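우리 동네 과일은 왜 남을까? 사과 소비 습관 조사 보고서
생활과학 프로젝트 수업, 3조

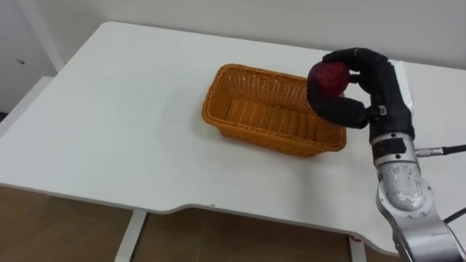

처음에 주제를 정할 때 저희 조는 진짜 한참 헤맸어요. 저는 원래 학교 급식 잔반을 조사하고 싶었는데 그건 이미 1조가 가져갔고(빠르더라고요), Wakana Nishimura가 자취방 냉장고에서 쭈글쭈글해진 사과가 또 나왔다고 투덜거리는 바람에 그럼 과일로 하자, 하고 월요일 회의에서 바로 결정됐습니다. 과일 전체는 너무 넓어서 사과만 보기로 했고요.

1. 뭘 알고 싶었나
사람들이 사과를 사서 얼마나 먹고 얼마나 버리는지, 버린다면 왜 버리는지가 궁금했어요. 저는 당연히 '맛이 없어서'가 1등일 줄 알았습니다. 조사 전에 조원들끼리 예상을 적어 봤는데 Tomomi Onishi만 '깎기 귀찮아서'라고 썼어요. 이 얘기는 뒤에 다시 나옵니다.

2. 어떻게 조사했나
12월에 자취하는 학생 22명한테 2주 동안 간단한 기록표를 써 달라고 부탁했습니다. 산 날, 산 개수, 먹은 날, 버린 날, 버린 이유를 적는 표예요. 처음 만든 표는 칸이 너무 많아서 다들 싫어했고, Tetsuya Tsuji가 종이 한 장짜리로 줄여 줬습니다. 참여해 준 사람에게는 3000원짜리 음료 쿠폰을 드렸어요. 예산이 거기서 거의 다 나갔습니다 ㅠㅠ

가게 쪽 얘기도 듣고 싶어서 학교 후문 쪽 과일 가게 '오구라(Ogura)'에 찾아갔어요. 사장님이 오후 4시쯤이 한가하다고 하셔서 그 시간에 맞춰 갔는데 손님이 계속 들어와서 인터뷰가 자꾸 끊겼습니다. 그래도 낱개는 하나에 800원이고 봉지로 사면 더 싸다는 것, 학생들은 대부분 봉지를 집어 간다는 것까지는 들었어요.

3. 결과
버린 이유로 제일 많이 나온 건 '있는 줄 몰랐다'였습니다. 냉장고 아래 칸에 넣어 두고 까먹은 거죠. 두 번째가 '깎기 귀찮아서'였고(Tomomi 승리!) 제가 밀었던 '맛이 없어서'는 한참 아래에 있었어요. 약간 분했습니다.

재미있었던 건 보관 장소 차이예요. 식탁이나 책상처럼 눈에 보이는 데 둔 사람들은 며칠 안에 다 먹었다고 쓴 경우가 많았고, 봉지째 냉장고에 넣은 사람들은 기록표 뒤쪽까지 '아직 남음'이 이어졌어요. 껍질째 먹는 사람이 깎아 먹는 사람보다 자주 먹는 것 같기도 한데, 껍질째 먹는 사람이 워낙 적어서 이건 그냥 느낌입니다.

봉지로 산 사람과 낱개로 산 사람도 비교해 봤습니다. 봉지 쪽이 개당 가격은 싼데 버리는 게 많으니까, 먹은 것만 따지면 별 차이가 없는 사람도 있었어요. Samuele De Luca는 자기 기록표를 보고 다음부터 낱개로 사겠다고 했는데 그다음 주에 또 봉지를 들고 왔더라고요.

4. 아쉬운 점
일단 참여자가 다 같은 학교 학생이라 '우리 동네'라는 제목이 좀 거창해졌습니다. 기록표를 매일 안 쓰고 마지막 날 몰아서 쓴 사람도 있었던 것 같아요. 글씨랑 펜 색이 너무 똑같았거든요. 그리고 겨울에만 조사해서 여름에는 어떨지 모릅니다. 여름이면 식탁에 두는 게 오히려 안 좋을 수도 있고요. 선생님이 중간 발표 때 사과 크기는 왜 안 적었냐고 물어보셨는데, 그 생각을 아예 못 했습니다. 작은 사과 하나랑 큰 사과 하나를 똑같이 한 개로 세 버렸어요.

5. 느낀 점
설문지 만드는 게 제일 어려웠어요. 질문 하나 고치면 다른 질문이 이상해지고, 밤에 단체방에서 '버리다'에 반쪽만 버린 것도 들어가냐로 한 시간 넘게 싸웠습니다(결국 반쪽은 0.5로 하기로). 그래도 기록표가 하나씩 돌아올 때는 꽤 신났어요! 다음 학기에 이어서 한다면 귤이랑 비교해 보고 싶습니다. 귤은 깎을 필요가 없으니까 두 번째 이유가 사라질 텐데, 그럼 정말 덜 버리는지 궁금해요.

역할: 기록표 제작 Tetsuya Tsuji, 가게 인터뷰 Tomomi Onishi와 저, 정리와 그래프 Wakana Nishimura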